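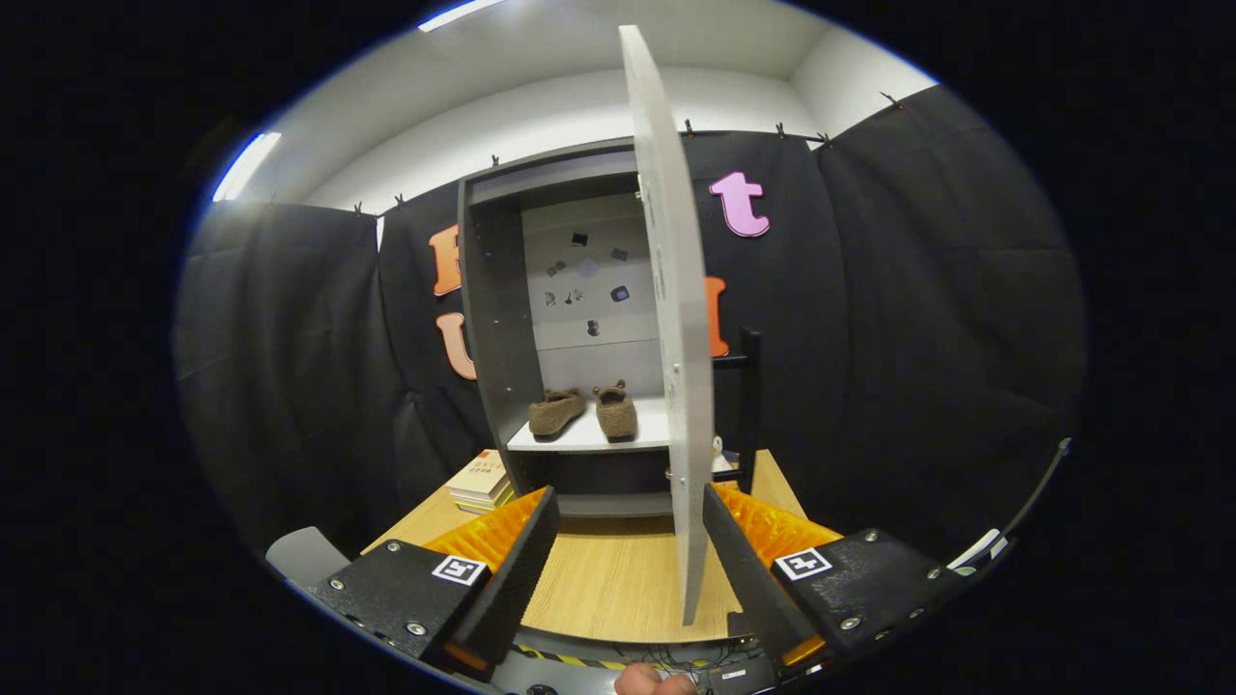 Cabinet Doors in the Nyamweya Building: Hinge Adjustment and Replacement Schedule
7 Aug 2023

The hinge work in the Nyamweya building moves to the upper floors this month. Residents on the lower floors have already had their kitchen and bathroom cabinets checked, and the results are set out below along with the adjustment procedure for anyone who prefers to do it without waiting for a visit.

The building has 112 apartments. Kitchens were refitted by Cistodside under a single contract, so the cabinets share one hinge pattern: a concealed cup hinge, clip-on, with a separate mounting plate screwed to the side panel. Two generations of the hinge are in use. The earlier one has a plain arm and no damper. The later one, fitted from January onward, has a damper built into the cup and a small switch that turns it off. The two can be told apart with the door open by looking for the switch on the cup. They clip to the same plate and may be mixed on different doors, but both hinges on a given door should be of the same generation. A door with one of each will close at an uneven rate and work the screws loose on the undamped side.

Of the doors inspected so far, 334 needed adjustment only. Another 70 had stripped screw holes in the side panel and were repaired with glued dowels and redrilled. Replacement of the door itself was rare and was limited to doors swollen along the bottom edge under a sink.

Adjustment

Each hinge arm has three adjustments. The front screw moves the door sideways. The rear screw, or the cam on later hinges, moves it in and out from the face of the cabinet. Height is set at the mounting plate, by loosening both plate screws and sliding the plate.

Use a No. 2 cross-head screwdriver. Do not use a power driver at any setting. The front screw runs in a soft thread and strips easily, and a stripped arm has to be replaced.

Work in this order: height, depth, side. Set the height first on both hinges and retighten the plates before touching anything else. Then set depth so that the gap between the back of the door and the cabinet edge is even from top to bottom. A gap of 2 mm is normal. If the door touches the cabinet edge on the hinge side it will spring back open slightly, and this is the most frequent cause of the "door won't stay shut" reports. Side adjustment comes last. Turn the upper and lower screws by equal amounts to shift the door, or by opposite amounts to correct a tilt. One half turn at a time is enough. Close the door and check between turns.

On a pair of doors, leave one alone as the reference and adjust the other to it. Adjusting both at once usually ends with the center gap correct and the outer edges out of line with the neighboring cabinets.

If a door drops again within a few weeks, the fault is in the plate screws. Remove the door by pressing the release at the back of each arm, upper hinge last, and try the plate screws by hand. A screw that turns without tightening is in a stripped hole. Please report it and do not fit a longer screw. The side panels are 16 mm thick and a longer screw will come through into the next cabinet.

Tall doors

The pantry doors have four hinges and are heavy enough to need a second person for removal. They should be adjusted using the top and bottom hinges only, with the front screws on the middle two backed off a turn first. Bring the middle hinges back up afterward until they just take load. Several of the pantry doors were found with the middle hinges carrying all the weight, and the panels had bowed as a result.

Cleaning and lubrication

The hinges are supplied greased and need nothing further. Spray oil should not be used on the damped type. It gets into the cup and softens the damper seal, and the door then slams or sticks partway. Wipe the arms with a dry cloth. For the door faces, use a damp cloth with dish soap and dry the bottom edge afterward. Abrasive pads leave a dull patch that cannot be polished out.

Parts

Replacement hinges, plates and bumpers are held in the ground floor store. The order from Murkano was for 400 hinges of the damped type, and the undamped type is no longer being bought. When an undamped hinge fails, all of the hinges on that door are changed. The old ones in working order are kept as spares for doors that cannot take the damped cup, mainly the narrow units beside the stove.

Clear adhesive bumpers are available on request in strips. Two per door, placed at the upper and lower corners on the handle side. Remove the old ones completely before fitting new ones, as a doubled bumper holds the door off the cabinet and looks like a depth fault.

Access

Visits take less than an hour per apartment. Items can stay in the cabinets, but the front of each shelf should be cleared to a hand's width, and anything hung on the inside of a door should be taken down. Under-sink cabinets need to be emptied if a leak or swelling has been reported.

The same procedure applies to the Drokatdale annex, except that the annex bathrooms have face-frame cabinets with a different plate. Those are not covered by this round.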